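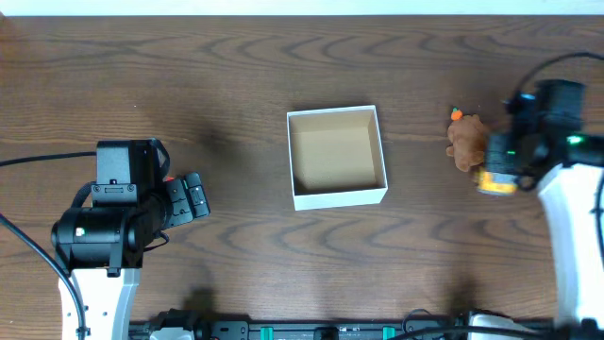

Posted by Ladi Nwachukwu - 17 November 2023 - Ticket 1430 - Status: waiting on customer

Hi Fatima, and thank you so much for writing in, and for being so patient with us while I hunted down the right person to ask!

So, the open box with the white front and the tan inside. You said the bottom bows once it's been filled and the thin rims start to splay at the corners. I talked it over with Suleiman Onuoha in packing and he thinks the bottom panel is going in upside down, an easy mistake with the October batch (the fold line is very faint on those, sorry).

Could you try this for me? Empty one box, press the bottom out from underneath, flip it over and push it back in until it sits flat against all the walls. Then leave it overnight on a table - a hard one, please, carpet hides the bowing - and fill it again in the morning.

We had one other report like yours, ticket 284, and flipping the panel took care of it there. If yours still bows, tell me the number printed on the carton they came in and I'll send 6 new panels from the Nitport store, no charge.

I'll keep this open until I hear from you. No rush at all!

Warmly,
Ladi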